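The toy cull that never ends

Every January we are told to thin out the soft toys. I have my doubts
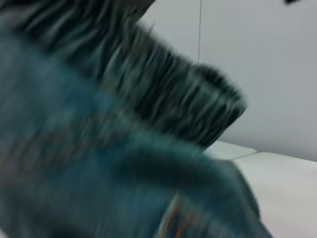 Lizeth Zapata reckons the whole business is a con. Her view, given at some length over the phone, is that parents who clear out the cuddly toys after Christmas have bought them all back by August, and that the only people who gain are the ones selling storage.

She may be right. I have spent the first weeks of the year reading advice on plush, and most of it comes with something to buy at the end. Custolura will sell you a hanging net for £34. Ullik has a zip-up sack that doubles as a beanbag once it is stuffed with bears, at £38, and the leaflet promises a calmer bedroom. I tried the sack. It was lumpy, my son wanted the toy at the bottom within the hour, and the bedroom was as calm as it had been before.

Then there is the rule of two. Keep a pair of favourites on the bed, the advice goes, and rotate the rest from a cupboard so that each comes out feeling new. Katsuhiko Nakajima followed it with his daughters for most of a winter. They worked out where the cupboard was on the first night.

Washing is where I expected firmer ground. Plenty of guides say soft toys should go through the machine on a gentle cycle inside a pillowcase, and for a plain short-pile rabbit I have no quarrel with that. Anything with a long trim is another matter. Manes and tufts mat together, and a fuzzy fabric can come out looking like an old flannel. Yolanda Grajales, who mends toys from a back room in Stillungate, would sooner see a damp cloth and a soft brush used, and the label read first. She also says that most of what reaches her bench has a split seam and very little dirt on it.

'People bring me something they've been told to throw away,' she told me. 'It needs a needle and a bit of matching thread.'

The part I believe least is the claim that children don't notice. Rigoberto Puma gave a bag of plush to a school fair while his son was out - all long forgotten, he was sure. The boy asked for one of them at tea. Puma went back and paid for it.

I have kept the Ullik sack. It holds the spare duvet rather well.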